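Folio cases for tablets: closures, hinges and stand angles
Speaker notes, Marisa Marras
Verstead accessories day, 29/08/2018

Slide 1. Title
Wait for the doors. Mention that questions are taken at the end and that the sample cases are on the side table, to be returned please.

Slide 2. Scope
Folio cases only. No sleeves, no keyboard covers. Two ranges are covered, Flivau and Histton, both for tablets with a screen under ten inches. Printed covers are left to Prys Pugh, who has the slot after lunch.

Slide 3. Closures
Magnetic latch, elastic band, tuck-in tab. The latch is what most buyers ask for. The band lasts longer in a bag but marks soft covers if left closed over a pen.
Position of the magnet matters more than its strength. Too near the outer edge and the cover creases at the tab. Too near the screen edge and the sleep sensor on some tablets is triggered while the cover is folded back.
Flivau moved the magnet inwards in the second version. Hold up both and open them slowly.

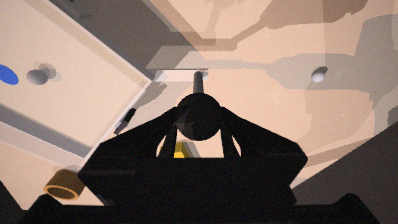
Gripper, seen close up. Simulated view.

Slide 4. Hinge and spine
The spine is the first part to fail. Flat spines crack along the fold. A scored spine with a fabric backing spreads the bend over a wider strip.
Returns from the Histton range: 63 cases over the period, sorted by Châu Hứa. Most were spine faults, then loose pocket stitching. Do not give a percentage, the sorting was by main fault only and several cases had more than one.
If asked about glue: same glue on both ranges. The difference is the width of the overlap.

Slide 5. Stand positions
Groove stands against fold-back stands. Groove stands give fixed angles and hold better on a lap. Fold-back stands need a firm surface and slip on glass.
Histton has two grooves. The lower one is for typing and is too shallow for a tablet in a second skin. Say this plainly, the shops already know.
Demonstrate with the tablet in landscape, then turn it. In portrait the top edge is heavy and the case tips if the flap is not fully down.

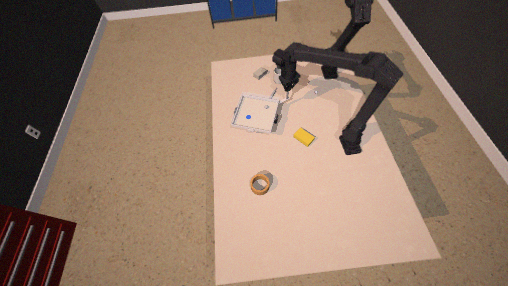

Slide 6. Inner pockets
Card slots sit behind the screen when the case is closed. Embossed cards will press on the glass if the pocket has no stiffener. The current stiffener is thin board, stitched on three sides.
Five cards is the limit before the latch stops meeting its plate. The packaging should say so and at present does not. Assunta Lo Presti has the new wording.
Document pocket: takes folded sheets only. Remove the word "documents" from the shelf card or show a folded sheet on it.

Slide 7. Cut-outs
Check camera, speaker and charging port on every new mould. The Beneš sample had a speaker slot that was correct on the drawing and short on the part. Pass it round.
Leave clearance for chargers with a thick collar. Ask the room which chargers they sell with the case, and note the answers.
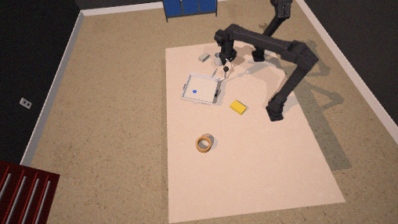 Slide 8. Care and cleaning
Damp cloth, mild soap, no alcohol on printed covers. Dry open and flat. A case dried closed keeps a ridge along the spine.
Skip this slide if past the half hour.

Slide 9. Next steps
Revised spine samples in October. Clyde Ridgeway holds the list for anyone who wants a set. Shop name and tablet model needed, nothing else.
Slides go up on the Verstead page with these notes.

Slide 10. Questions
Likely: colour range, price, larger tablets. Colour range goes to Prys. Price is not for this session. Larger tablets, no date.
Collect the samples before the break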